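Getting the Most Out of a Department Store Sale (Without Filling the House With Stuff)
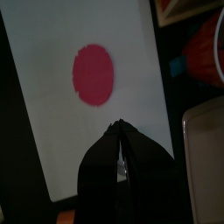 A red circle on a white board.

I worked the housewares floor at Trellier for 15 years, and I still can't walk into a big store without checking the back of a price tag. People ask me for shopping tips all the time, so I finally sat down and typed up the ones I use at home.

Measure before you leave the house. I keep a note on my phone with the width of my cabinets, the depth of my oven and the size of every bed. You would not believe how many roasting pans came back to my counter with a sad customer attached (I've been that customer, too!).

Shop the linens in September. At my store the summer colors got marked down right when the heavy blankets came in, and you could get really good towels for almost nothing. Wash them once with no softener before you use them, or they'll just push the water around.

Ask about the open-box shelf. Ours was behind the gift wrap desk with no sign on it, and my old manager, Pilar Pereyra, bought her whole set of pans off it one lid at a time. Check for dents on the rim and make sure the handles don't wiggle.

Sticker goo: a little cooking oil on a paper towel, leave it for 30 minutes, then dish soap and warm water. Works on glasses and plates. Don't try it on unfinished wood, you'll trade a sticky spot for a greasy one.

Receipts fade, especially the shiny kind. I snap a picture of mine in the parking lot and drop the paper in an envelope taped inside the pantry door. That envelope saved me $207 when my Onska mixer quit, and I did a little dance at the service desk.

Store cards are where I get fussy. If you open one for the discount, pay it off that same week. I let one ride when I was younger and I'm still annoyed about it.

Next time I'll get into coats and how to store them, plus what I do with all those plastic hangers.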